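Teaching two arms to disagree less

4 min read

My work in the last months was on one small question: when a robot has two arms and each one has a different job, should one policy control both, or should each arm have its own?
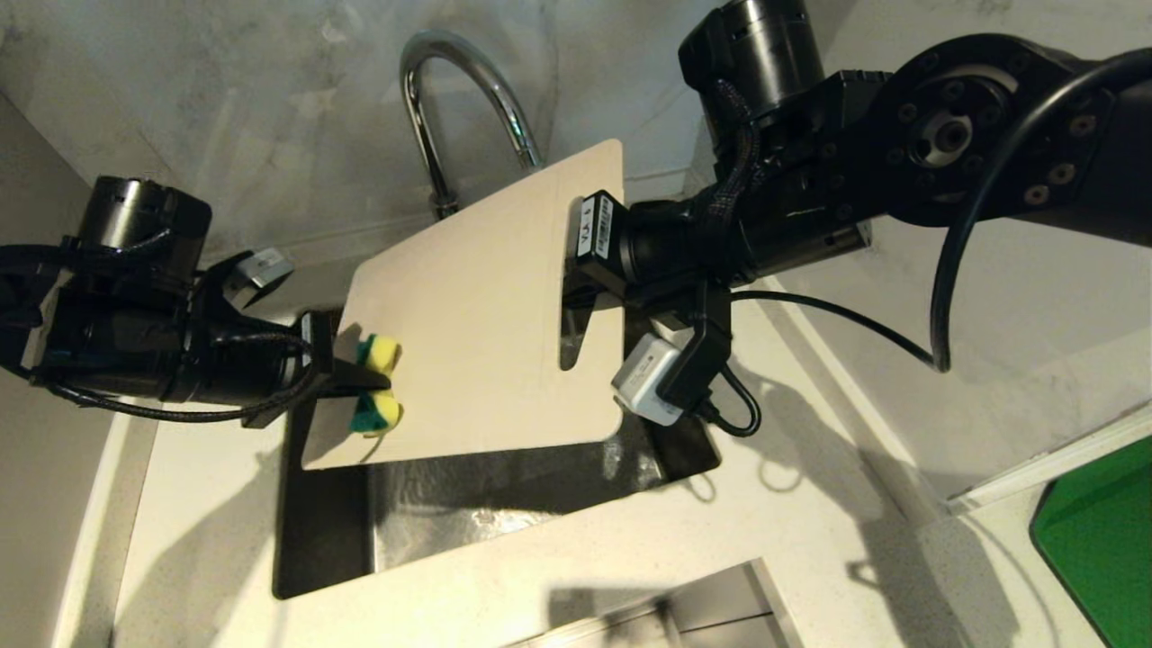 We started in September with the single policy, as most people do. It takes the camera images and gives the next motions for both arms together. Our task was washing a cutting board in a sink. One arm holds the board, the other moves the sponge. For a person this is nothing, but you press on the board and the other hand must answer this pressure at the same moment.

The single policy learned the general motion quickly. We trained on 3670 demonstrations and after this the arms went to the correct places almost always. The problem was the contact. When the sponge pushed harder, the holding arm stayed with its planned position, and the board turned slowly in the grip.

So I tried to separate them. I called the two halves Gustwood (holding) and Truder (wiping), only so that the log files are easy to read. Every half has its own network, but they share a short message of 15 numbers at each step. I did not decide what the message means. The training decides it.

My colleague Osaze Wike was against this idea, and he had a good argument. If the message is late, both arms act on old information, and then you have two confident robots with two opinions. He was right in the first version. We had a delay of roughly 200 milliseconds between the halves, and the result was worse than with the single policy. I lost two weeks before I looked at the timing.

After we fixed the delay, the holding arm began to correct its grip before the board had turned much. I looked at the messages and one of the numbers follows the pushing force of the sponge quite closely. We have no force sensor in the wrist, so it must come from the images and the motor currents. I would like to be careful with this claim. I checked it on four recordings only.

What still does not work is the change of side. When the board must be turned over, both arms need to have the same plan for some seconds, and here the single policy is clearly better. Osaze wants to switch between the two methods. I am afraid the switching will become a third problem, but I have no better proposal today.

Next I will repeat the test with a shorter message and see when the grip becomes bad again.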